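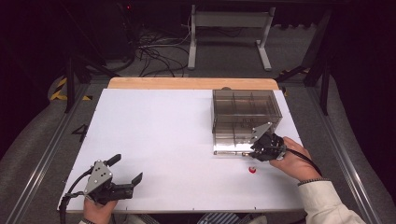 Two hand-held grippers and a divided organizer box at one of the work tables.

What the Hands Already Know

In June our company, Drosico, asked the packing staff to work part of the week at the new tables. We hold a gripper in each hand and do the sorting we always did with our fingers. The movements are recorded, and later a robot will learn from them.

I am not against this. My wrists are tired after 39 boxes, and I will not miss the night shift. But I think the company has not understood what it is asking from us. A good packer needs years to learn how hard to press a thin plastic wall. Now this knowledge leaves the table in a file, and our pay is the same as before.

The managers say that no job will be lost in the next two years. I believe them. Still, 319 people work in our building, and I did not meet one who was asked how the new work should be divided.

My proposal is modest. Pay the recording hours at a higher rate, because it is teaching. Let the packers choose which tasks go to the machine first - we know very well which ones hurt. And put both promises in the contract before the robot arrives.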